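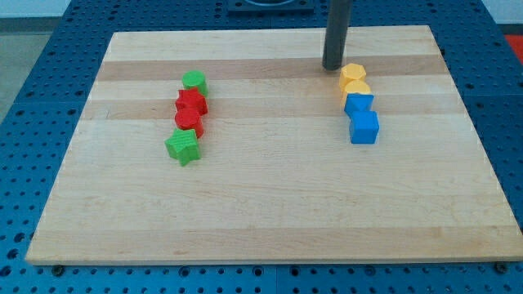 Trirkero: is the walking distance broken since the June update?

fennelseed44
I play Trirkero mostly on my lunch break and on the way home. Same route every day, along the canal in Brotetti and back past the post office. Before the update that walk would hatch one lantern and get me partway into the next. Now I get home and the lantern still isn't open. My phone's own step counter shows the same number of steps as always, so I haven't started walking less. I had a 301 day streak going and I don't want to lose it over a bug. Is anyone else seeing this, or is it my phone?

mudlark_ray
Same thing. It's the update. They changed how often the game checks your location when the screen is off. If you keep the app open it counts fine.

tallgrass
It isn't a bug. The patch notes say background distance is now checked against GPS, so steps alone don't count for full value. You were getting credit for walking around the kitchen before and now you aren't. I'm fine with that. The people at the top of our local board were shaking their phones in front of the TV.

fennelseed44
I'm not shaking my phone. I'm walking along a canal outdoors.

tallgrass
Didn't say you were. I said that's what the change is for. If there are tall buildings or trees on your route the GPS will drift and it throws out the bad points.

mudlark_ray
There are trees on every canal. A walking game that doesn't work under trees has a problem.

pockettoast
A few things to check before you decide it's the game:

1. Location permission set to "always" and "precise." The update reset mine to "while using" and didn't tell me.
2. Battery saver off for the app.
3. Log out and back in. It forces a sync. Mine jumped up by most of a mile when I did this.

If none of that works, send a ticket from inside the app, not from the website. The ones from the website don't attach your logs.

fennelseed44
Number 1 was it, or part of it. Mine was on "while using" too. I'll walk home with it on "always" and post back.

oldbridge_kim
Be careful with "always." It eats the battery. I went from getting home with half a charge to getting home with a dead phone. I carry a Korkex power bank now. It's heavy but it does two full charges and it fits in a coat pocket.

mudlark_ray
So the fix is to buy a battery. Great.

oldbridge_kim
I already owned it. I'm telling people what happens to the charge.

nine_mile_nell
I turned the brightness all the way down and switched off the animated map and my battery use went back close to what it was. The setting is under Display, then Map, then Simple. It looks worse but I mostly look where I'm going anyway.

fennelseed44
Posting back. With "always" on, the lantern hatched right before the post office. That is still later than it used to be, by maybe three blocks. So pockettoast was right and I think tallgrass is partly right too. Battery was lower than normal but not dead.

Also the thing that came out of the lantern was a Ma, which I've wanted since spring, so I'm in a better mood about it.

tallgrass
Nice. Don't evolve it yet. There's supposed to be a bonus for holding one during the river event.

pockettoast
Where did you see that? The event page only lists the heron set.

tallgrass
Somebody posted it in the Brotetti group.

pockettoast
The Brotetti group also said trading was coming last winter. I'd evolve it. It costs 126 shells now and the price goes up every season. If you have the shells, use them.

tallgrass
And if the bonus turns out to be real you've wasted it. Holding it costs nothing except a slot.

fennelseed44
I have 3,085 shells because I never spend any, so cost isn't an issue. I'll hold it until the event starts and see.

mudlark_ray
Back to the actual topic. I have mine on "always," battery saver off, logged out and in, and I'm still short on every walk. I tested it on Friday with 2 phones, one on the new version and one my daughter never updated. Same pocket, same walk. The old version counted more. I don't see how that's a settings problem.

tallgrass
That's what you'd expect if the old version was counting too much.

mudlark_ray
Or if the new one counts too little. I measured the walk on a map afterward and the old version was closer.

pockettoast
Can you put that in a ticket? That's more useful than anything else in this thread. Include the version numbers from the About screen and the phone models. If the phones are different models it may not prove much, but they should still look at it.

mudlark_ray
They are different models. I'll send it anyway.

nine_mile_nell
Different models matter a lot. My old phone and my new one never agreed on anything, even before the update. Try swapping which phone has which version if your daughter will let you.

mudlark_ray
She won't. She's on a streak too.

oldbridge_kim
One more for the list. If you walk with a stroller or a shopping cart and the phone is in the basket, it has always come up short for me. The steps don't register and now it wants both steps and GPS. Keep it on you.

fennelseed44
Good to know, I do put mine in the bike basket sometimes when I'm pushing the bike up the hill by the library. That might be the missing three blocks. Will try it in my jacket tomorrow.

pockettoast
Let us know. I'm going to copy the settings list into the help thread because this question has come up in there as well.

mudlark_ray
Ticket sent. Got the automatic reply saying they're aware some players are having trouble with distance. So they do know.

tallgrass
Everyone gets that reply.

Contact us | Forum rules | Privacy | Copyright the forum and its posters | Back to top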